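Home Forums Car Care Ask the Group
Last updated 2024-11-08

Wiper chatter on a clean windshield
posted by Sastry

My wipers started chattering in June and I've changed the blades 2 times. Glass looks spotless — still judders on the way back. Any ideas? 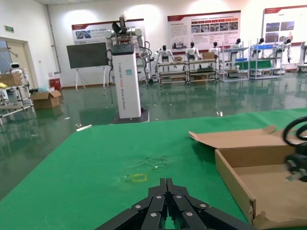

REPLIES

Widholm
Sounds like the arm angle to me. Pull the blade and see if the arm sits square to the glass. Mine was twisted a little and a gentle bend with pliers fixed it (go slow!).
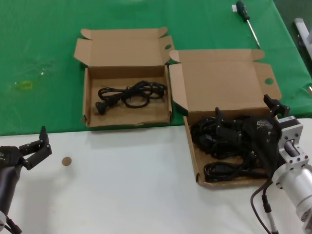

If it still hops after that, I'd go after old wax on the windshield. Car washes leave plenty, and you won't see it.

Bornine
just buy better blades, mine lasted 7 months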